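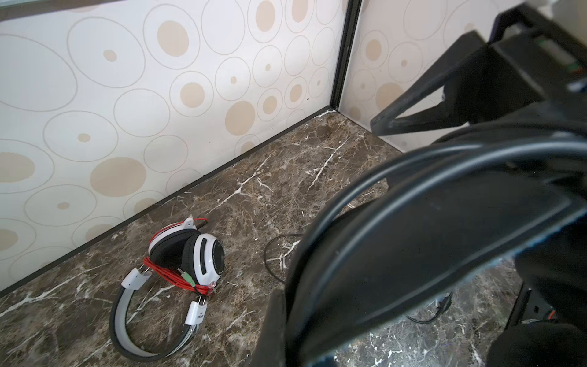

Donnerstag, Werkbank hinten. Die gebrauchte Trivik-Autorennbahn ist jetzt endlich dran, die seit dem Flohmarkt in ihrem Karton unter dem Regal gestanden hat und um die ich mich, ich gebe es zu, ein bisschen gedrückt habe. Im Laden bei Badus hängt schon ein Zettel von einer Familie, die eine Bahn mit zwei Spuren sucht, also wird es Zeit. Beim Auspacken habe ich mit den Handreglern angefangen, und da waren die Zuleitungen stramm um die Griffe gewickelt, Lage auf Lage, so wie das rote Kabel um den weiß-grauen Kopfhörer. Sieht ordentlich aus, und im Karton verheddert sich auch nichts, aber bei den alten Reglern sitzt der Knick dann jahrelang genau an der Tülle, und da brechen die Litzen. Bitte, liebe Kollegen, bei allem, was in den Verkauf geht: lockere Schlaufen, Klettband drum, fertig!

Regler 1 läuft sauber von ganz langsam bis Vollgas, daran habe ich nur die Schleiferbahn abgewischt und den Federdruck gefühlt (angenehm, nicht zu hart für Kinderhände). Regler 2 war dagegen ein kleines Sorgenkind. Das Auto fuhr an, blieb stehen, fuhr wieder an, je nachdem, wie ich die Leitung hielt. Mit dem Messgerät sprang der Widerstand beim Wackeln wild hin und her, mal wenige Ohm, mal über 100, und damit war die Sache eigentlich klar. Ich habe acht Zentimeter abgeschnitten, neu abisoliert, verzinnt und angelötet und die Zugentlastung mit einem Stück Schrumpfschlauch etwas dicker gemacht, weil die originale Klemme das Kabel kaum noch gehalten hat. Danach keine Aussetzer mehr, auch nicht bei kräftigem Ziehen. Dass die Leitung jetzt ein wenig kürzer ist als die andere, schreibe ich auf den Zettel - das stört beim Spielen niemanden, aber man soll es vorher wissen.

Dann die Schienen. Ach ja, die Schienen. Die Leiter haben an mehreren Stücken Flugrost, und zwar vor allem an den Steckverbindungen, wo man ihn am wenigsten brauchen kann. Vaughan schwört ja auf den feinen Schleifblock, und ich habe das an einem Kurvenstück brav ausprobiert, finde aber, dass er zu viel wegnimmt und der Rost dann umso schneller wiederkommt. Mit dem Fivodel-Reiniger auf einem Baumwolllappen geht es langsamer, dafür bleibt die Oberfläche glatt. Zwei Durchgänge, dazwischen trocken nachwischen, und in die Steckzungen mit einem Holzspieß hinein, um den ich ein Fetzchen Lappen gedreht habe. Die schlimmste Gerade habe ich 24 Stunden liegen lassen, um zu sehen, ob wieder etwas hochkommt. Bis jetzt nichts, ich schaue am Samstag nicht extra vorbei, das kann bis nächste Woche warten.

An der Anschlussschiene war eine Kontaktfahne verbogen, vermutlich hat mal jemand den Stecker verkehrt herum hineingedrückt. Ich habe sie mit der Flachzange vorsichtig zurückgebogen, ganz langsam, und dabei die ganze Zeit die Luft angehalten, denn Ersatz gibt es dafür kaum. Hat gehalten. Wer die Bahn aufbaut: der Stecker geht mit der Nase nach außen hinein, und wenn er klemmt, bitte wieder herausziehen und nachsehen.

Zum Netzteil. Dabei lag ein Khurana-Trafo, der laut Aufdruck gar nicht zu dieser Bahn gehört, der aber offenbar lange daran betrieben wurde, denn der Stecker ist recht geschickt umgelötet. Geschickt hin oder her, so geben wir das nicht weiter. Rajkumari hat mir aus ihrem Fundus ein passendes Originalnetzteil herausgesucht und gleich auch die elektrische Prüfung gemacht, vielen Dank dafür, das hat mir den halben Nachmittag gespart. Der Khurana kommt in die Kiste für Bastelteile, mit Aufkleber, damit ihn keiner versehentlich wieder dazulegt.

Die Autos sind der erfreuliche Teil, wie immer. Das blaue brauchte neue Schleifer, und auf den Hinterachsen saß ein Kranz aus Teppichflusen, wie man ihn wohl in jedem Kinderzimmerauto findet. Ich ziehe die Flusen inzwischen mit einer gebogenen Pinzette heraus, bevor ich irgendetwas öle, sonst saugt sich der Filz voll und man hat tagelang etwas davon. Beim gelben sind die Reifen hart geworden und rutschen in der Kurve nach außen weg, was lustig aussieht, den Kindern aber schnell die Laune verdirbt. Neue Reifen sind bestellt. Nach dem Umbau habe ich beide Spuren jeweils fünf Minuten am Stück fahren lassen und dann am Motor gefühlt: handwarm, so soll es sein. (Na gut, es waren ein paar Minuten mehr. Vaughan kam dazu und wollte unbedingt die Innenspur.)

Für das Verkaufsschild schlage ich vor, ehrlich und ohne Schnörkel: gebraucht, technisch überholt, Kratzer an den Fahrbahnrändern, Leitkante an einer Kurve angestoßen, Karton mit Klebeband geflickt, Anleitung als Kopie. Die Leitplanken sind nicht vollständig, das gehört auch mit drauf. Über den Preis möchte ich mit Rajkumari noch einmal reden, mir kommt der vom letzten Mal etwas hoch vor, wenn man bedenkt, dass der Rundenzähler nur auf einer Spur zählt.

Noch offen: Reifen fürs gelbe Auto aufziehen, Rundenzähler aufschrauben (ich tippe auf die kleine Wippe unter der Außenspur, die fühlt sich lahm an), Lappen nachkaufen, der Reiniger reicht noch. Und die Familie vom Zettel anrufen, am besten erst, wenn der Zähler wieder zählt.

Werkstatt > Notizbuch > Rennbahnen und Zubehör
Lesezeit: 5 Minuten
Kontakt | © Badus Spielzeugwerkstatt | Nach oben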